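Naketti two-finger gripper for PC strip-down, anyone bought one?

Email this thread | Print this thread

reltbench
We refurbish office towers at Reltcombe and I have been asked to look at the Naketti gripper kit, the linkage type with the narrow fingers. Codier are quoting 554 for the gripper, wrist camera bracket and one set of spare fingers. The arm is extra but we already have one. The job would be pulling add-in cards and memory out of old machines before the boards go for testing. Has anyone used it inside a case, as opposed to on a flat bench?

Hiếu Lâm
I have had one since May. It does the job on cards. Memory is harder, as you have to open the latches first and the fingers are not a good shape for that. I do the latches by hand and let the arm lift the sticks.

Grip is fine. Reach is fine too if you come in at an angle. The view from the wrist is the part you need to get used to, because the gripper takes up a lot of it. With a board that still has its socket cover on and cables down one side, you see something like this when going for a card:
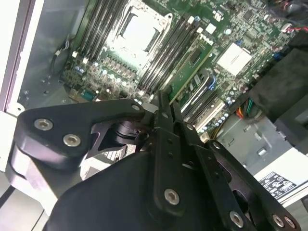
Fingers just short of the green card, open tower, wrist camera view.

You can see the linkages spread a fair way out on both sides. The fingers themselves are narrow, so it is the arms behind them you have to watch near the drive cage and the power supply.

oldsolder
That is my complaint with it. The linkages are wider than they need to be. We tried one on small desktop cases and sent it back. It caught the power leads in 3 cases on the first afternoon. I went for the Nava parallel gripper, which is slimmer all the way up.

Hiếu Lâm
The Nava is slimmer but it opens less. I tried it and it would not go round a card with a cooler on it. For full towers I would still pick the Naketti. For small desktops I agree with you.

pennyfold
Does the price include the controller? On the Codier page it says "control ready", and that could mean anything.

reltbench
I asked them. It does not. You get the cable and a mounting plate. The controller is 80 on top if your arm hasn't got a spare port.

oldsolder
So it is not 554 then. They did the same to us.

Hiếu Lâm
My arm had the port so I didn't pay it. Check the screws on the linkage plates when it arrives, whatever you decide. Mine needed nipping up after the first week and there is nothing in the manual about it. A normal set of hex keys will do.

reltbench
Thanks both. Ours are nearly all full towers, so the width may not matter much. I will ask whether they will lend one for a trial and tie the power leads back before each run.

oldsolder
Tying the leads takes as long as pulling the card by hand. Time it before you spend anything.

pennyfold
If you get the loan unit, could you post how it does on memory with the latches already open? That is most of what we do here.

reltbench
Will do.

Contact us | Copyright the forum and its posters | Back to top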